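Drundora Opens Its Doors on Two-Handed Robot Practice, One Box at a Time

UMLEY, October 1, 2021

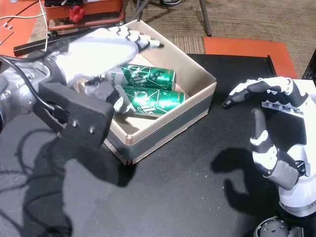
1,441 recorded examples and counting

Drundora is happy to share that its two-handed practice project, Clukport, has reached 1,441 recorded examples of everyday packing and unpacking. Each example is a short run of one job done from start to finish by a person guiding a pair of robot hands. The recordings will be used to train a learning system that works out for itself how to move two arms together.

The jobs are small on purpose. Take a can out of a cardboard box. Put it back. Turn the box so the other hand can get in. Most of us do these things while thinking about lunch, but for a pair of robot hands they are wonderfully hard! A can lying on its side can roll away from the fingers. A box with thin walls will slide if one hand pushes and the other isn't there to steady it. Shiny cans are a fine test too, as the light on the metal changes every time something moves.

How a session runs

A session lasts 20 minutes, followed by a break for the person at the controls. Before each run the cans and the box are set out in a new arrangement, so the system doesn't just learn one spot on the table. The operator then moves the robot's arms and fingers through the job, and the arm positions, finger positions and camera views are all saved together.

Runs that go wrong are kept as well. If a can slips and the operator manages to pick it up again, the whole thing stays in the set with a note attached. The team has grown very fond of these recoveries (there is even a wall chart for them), and they make up a good share of what was collected in August, when the project moved from single-hand jobs to work that needs both hands.

Seven people now take turns as operators. New operators spend their first day on practice runs that don't go into the set, and most find the thumbs the hardest part. It takes a while to get used to bringing a thumb down inside a box when the fingers are still over the rim. By the end of the first week people are usually chatting about their own favorite way in, and the team has decided to leave those differences alone. Two operators may empty the same box in quite different ways, and both ways are welcome.

Checking the recordings

Every run is watched once by someone other than the person who made it. The checker marks where the job begins and ends, writes a plain sentence saying what was done, and flags anything missing, such as a gap in a camera view. Flagged runs are set aside and looked at again at the end of the week.

What comes next

The goal for this stage is 2,000 examples. After that, the team will begin its first full round of training, using boxes and cans the system hasn't seen before as the test. Softer packages and boxes with closed flaps are on the list for the next stage, and the operators are already arguing about who gets to try the flaps first.

Drundora will also share its session notes with Aliyu, the project's partner in planning the jobs. Aliyu put together the first job list and is now working on a second one, with more tasks where one hand has to hold still and wait for the other.

About Drundora

Drundora is based in Umley and builds learning systems for robots that handle ordinary objects. Clukport is its first project devoted to work with two hands. Schools and local groups who would like to see a session can write to the Clukport desk at the Umley office, where visits are arranged in small groups.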